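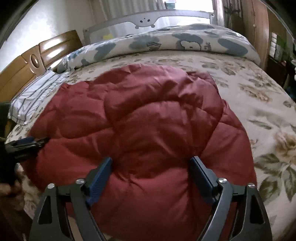
What is a heritage village?

Ever wondered how people lived before cars and light switches? A heritage village is one way to find out. Old buildings, kept in one spot, and you can walk right in.

Take Skollent. It started as a mill town. When the mill closed, most families left — but the houses stayed. Today there are 7 of them, plus a store, a bakehouse and a tiny church.

Were they always there? Nope. Three were moved. Edgars Lukoševičius, a builder, took the Jondia farmhouse apart and numbered every board. All 464! Then it went back together, same order, like a giant puzzle. Took him until January.

So who decides what gets saved? Usually the local council and a history group. They look at how old it is, who lived there, and wether anything like it is left nearby.

What can you do there?
Grind some flour. Ring the store bell. Ask Mieke Van Beek to show you the bread oven — it holds 3 big loaves at a time.

New word: HERITAGE. Things handed down to us from people who lived before. Could be a building, a song, even a favourite recipie.

Is there an old building near you? Go have a look. Draw the door.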